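4. Planning the Equipment Budget for a Tabletop Sorting Cell

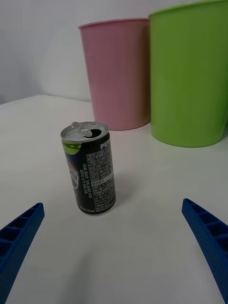 Rutilio Hinojosa

Figure 1. View from the wrist camera, with an opened beverage can between the gripper fingers and two wastebaskets behind it.

4.1 What had to be bought

The sorting task described in Section 3 needs very little in the way of objects. A drink can, a tabletop and a pair of colored wastebaskets are enough to run it (Figure 1). Most of the money therefore goes into the arm, the gripper and the camera, and the question for a small lab is how to split a fixed sum among them. We report our own split in this section, along with the parts of the plan that we had to change.

The total set aside for the cell, not counting the arm, was $2000. The arm was already on the department's equipment list and was charged to a separate line. We asked for quotes on three items: a wrist camera with its mount, a set of gripper fingers, and a spare motor for the gripper. Plakgate quoted for the camera and mount together at $668. Gebreyes quoted for the motor only. Dravent offered a complete gripper with fingers, but the price would have taken most of the remaining sum and left no room for spares.

4.2 Fingers

We chose to print the fingers ourselves. The design used in this paper is blue and has rows of small rectangular cells along its length, which can be seen on both fingers in Figure 1. The cells save material and let the finger give a little when it closes on a thin-walled object. Bořivoj Dvořáček drew the first version in August and changed the wall thickness twice before the shape was fixed.

In the original plan, fingers were entered as a one-time purchase. This was a mistake. Fingers are a consumable and should be budgeted the same way as filament or cable ties. We printed 12 pairs over the course of the study, and the cost of each pair was small enough that replacing them early was cheaper than losing an afternoon of trials to a cracked one. Printer time was harder to plan for than material – the printer is shared with two teaching labs, and a pair of fingers could wait several days in the queue.

4.3 Camera

The camera sits at the wrist and looks out between the fingers. With the fingers open, a can standing between them is in full view, including the rim and the pull tab. We had first asked for a second, fixed camera over the table. Dayana Salinas suggested holding that purchase back until the wrist view had been tried on its own, and the second camera was later dropped from the plan. The money went to the spare motor and to a longer cable.

A small camera also keeps the load at the wrist low. Labs comparing quotes should ask for the weight of the mount as well as the camera, as the two are often listed on different pages. Ours arrived with a mount that was heavier than the camera itself.

4.4 Test objects

Test objects were bought at ordinary stores and paid for out of the general supplies account. Cans were used both closed and opened. We kept printed labels in place, including labels with dense small text, and did not cover or repaint them. The wastebaskets are plain ribbed plastic and were picked for color, one pink and one lime green. We advise buying a second set of baskets at the same time, as colors go out of stock and a near match is not good enough for a vision model trained on the first set.

4.5 Delivery and setup time

Delivery took longer than the quotes stated. The camera came after nearly 7 weeks, and the motor arrived later still. Our purchasing office, run through Grastano, does not place an order until all quotes in a request are complete, so one slow supplier held up the others. We now send a separate request for each item. Setup by Higinio Barrera and the author took four working days, two of which went to routing the camera cable so that it did not catch when the wrist turned.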